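Dağdelen: simulated side-camera episodes for gripper comparison

Maintainers: Satish Bhat, Gülizar Karakaya
Version date: August 15, 2026

Summary

Dağdelen is a set of 324 rendered episodes used to compare two gripper models, Plestano and Tranier, mounted on the same simulated arm. Every episode is a reach-and-retract motion. There is no contact and no grasping. The set was built to check controller tracking and camera placement before the grasping tasks were added to the main benchmark, Dasent.

Contents

episodes/ one folder per episode, with frames, joint states and commanded poses
configs/ scene, arm and controller settings
splits/ train and test lists
tools/ loader and replay script

Joint states are in radians, in order from base to wrist. Commanded poses use the base frame. Gripper opening is stored as a value from 0 to 1, where 0 is closed. The loader does not resample. If you need matched rates between frames and joint states, run the replay script with the align option on.

Setup

Two controllers were run on each gripper: joint position control and Cartesian impedance control. Start poses were drawn from a list of 12. The folded poses in that list were included on purpose, as both controllers show their largest tracking error when leaving them. Gains are the same for both grippers, so differences in payload are left uncorrected. Deming Tian wrote the impedance controller and set the gains.

Scene geometry and wall color are fixed. Lighting is also fixed and was not randomized.

Known limits

The forearm hides part of the gripper in many side-camera frames. Do not train a gripper classifier on this view alone. Use the label in the episode metadata.

Floor and table textures lose detail close to the camera. Depth is not provided.

Almost all early episodes used an older wrist mass value. They were rerun in December and the old files were removed. Copies downloaded before then should be replaced.

Impedance runs from folded poses can overshoot on the first step. These are flagged in the metadata and kept in the test split.

Contact

Loader bugs: Nabila Jugah. Scene and rendering: Sinan Kurtuluş. Please include the episode number and the config file with any report.
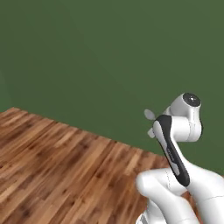
Side-camera view, arm in a folded pose, gripper partly hidden by the forearm.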